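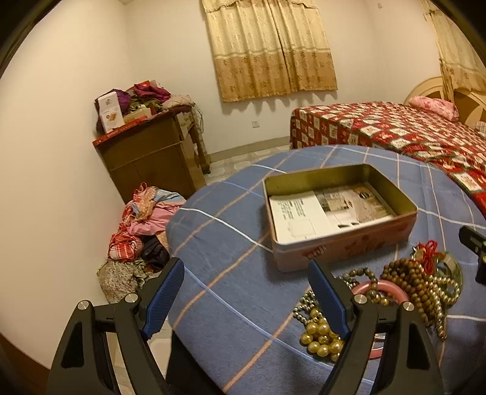

Section 2: Washing and drying your Sanero blanket

I've washed more blankets than I care to admit while putting this guide together, and most of the trouble starts before the washer is even running. So pull the blanket off the bed and give it a good shake outdoors if you can. If yours is a plaid, like the blue one with the white lines and peach-orange stripes, treat it as a mixed color and wash it cool. I did a plaid on hot once and the stripes came out looking sad!

1. Find the care tag and read it first. If it says something different from me, go with the tag.

2. Check the edges for loose threads. Snip them, don't pull.

3. Put the blanket in by itself, loosely, going around the drum (I used to stuff mine in as one big wad, and the washer thumped its way across the floor).

4. Add half your usual detergent. Skip the fabric softener.

5. Pick the gentle cycle with cool water and a slow spin.

Note: If your washer stops and shows an unbalanced load, open it up, spread the blanket out by hand and start the spin again. Zorica Kos on our Steltstead help desk gets this call all the time, and that fixes nearly all of them.

6. Tumble dry on low for roughly 300 seconds, just to fluff it, then hang it over two lines so the weight is shared.

7. Turn it over once the top side feels dry. In August mine takes an afternoon, in winter it's more like overnight.

Caution: Don't iron the fleece side, and don't drape it over a space heater, even a little one on low.

Caution: No bleach. That includes the "color safe" kind.

If you've got a stain that won't budge, dab it with cool water and a drop of dish soap before step 3. Let it sit while you have a coffee, then wash as usual. For replacement care tags, ask for part 2481.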